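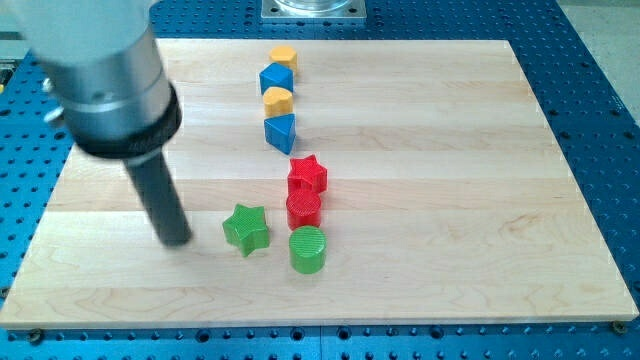 Business owners wanted for our regional outlook panel

Aoki is looking for people who run or manage a business to join its monthly panel on orders, prices and hiring. You don't need any training in economics. If you know whether last month was busier than the one before, you can do this!

The panel has 786 members right now, from machine shops and bakeries to a two-person bookkeeping office and a good number of trucking firms. We'd love to hear from more companies in food processing, building supplies and home health care, where our coverage is thin. New businesses are welcome too, as long as you've been open through at least one full winter.

What you'd be doing

Once a month we send you a short form with 7 questions. Did new orders go up, go down or stay the same? Are your suppliers charging more? Did you add or cut staff? Most of it is check boxes, and there's a space at the end for comments. Please use it! The comments are our favorite part, and they often end up shaping what we write (with names and identifying details removed). A panel member's note on pallet prices last spring turned into a whole section of the report.

The form takes a few minutes and opens at 8 a.m. on the first of the month. It stays open for 4 days, and we'll send one reminder. Missing a month now and then is fine.

What you get

Every member receives the full report a day before it goes public, along with a breakdown for their own industry. You can also join our twice-yearly calls, where Hiyori Yokoyama goes through the results and takes questions for as long as people keep asking them. Members who complete a full year receive a payment of $600, or we can send it to a local charity of your choice.

Your answers are combined with everyone else's before anything is published. We never share a single company's figures, with other members or with anyone else.

Who can join

Owners, general managers, plant managers, finance leads, purchasing staff. One person per company, please, though you're welcome to name a backup for vacations.

How to sign up

Write to Donnie Innes at the Aoki panel desk with your company name, your industry, your job title and how many people work there. We're taking new members through the end of February, and your first form will arrive in March.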